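Notes on collecting demonstrations for the table-clearing policy at Tadmont. A few posts, mostly on what we changed in August.

1/ The target was 541 usable episodes of one long task: clear a used meal and sort what is left. Two arms, one operator, teleoperated throughout. Usable means the operator would be content for the policy to copy every second of it.

2/ We started with a written script for each episode. Stuart Mellor dropped it after the first 80. The operators were reading ahead and moving early, and the trajectories showed it. Now they get a start layout and an end condition, nothing in between.

3/ Start layouts come from a small generator Man-lok Cheng wrote. It picks positions for the large items and leaves the small ones to whoever sets the table. Small items placed by a generator look placed by a generator.
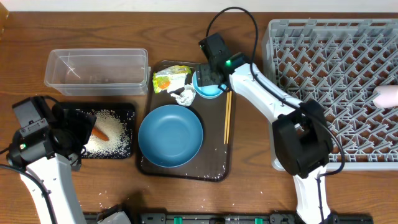 4/ Idle time is the thing I would fix first in most bimanual sets. If one arm parks while the other works, the policy learns to park. We ask operators to begin the second reach before the first is finished. With the left gripper down at the carrot and the right one over the small blue bowl, both action streams carry something worth learning. It is tiring, and sessions are shorter as a result.

5/ Rice. Grains are too many to label and too small for our depth data, so we don't track them as objects. Spill is logged as one of three levels for each surface, by eye, before the episode starts. Thabiso Nkuna and I graded the same 200 starts separately and disagreed on 17. All of those were between the two lower levels.

6/ Clear plastic containers stay in the set. There was an argument for swapping them for opaque ones, as depth returns through the walls are poor. But the deployed system will meet clear ones, and I would sooner have noisy examples than none.

7/ Failed grasps: keep them if the operator recovers within the same episode, drop them if someone reaches in by hand. A dropped chopstick picked up again is good data. A hand in view ends the recording.

8/ Retiming. We trim pauses at the start and end only. We tried cutting pauses in the middle and the joint velocities came out with steps in them – smoothing hid the steps but also softened the contacts.

9/ Operator identity goes in the metadata. Nayeli Zavala approaches bowls from above, Thabiso comes in from the side. Both work. Mixed without a tag, the policy averaged the two and closed on air.

10/ Open item: how to score partial success. At present an episode with everything moved but one wrapper left counts as a failure, the same as one abandoned halfway. Man-lok has a per-object score in draft. I will post the field list once it has survived a week of use.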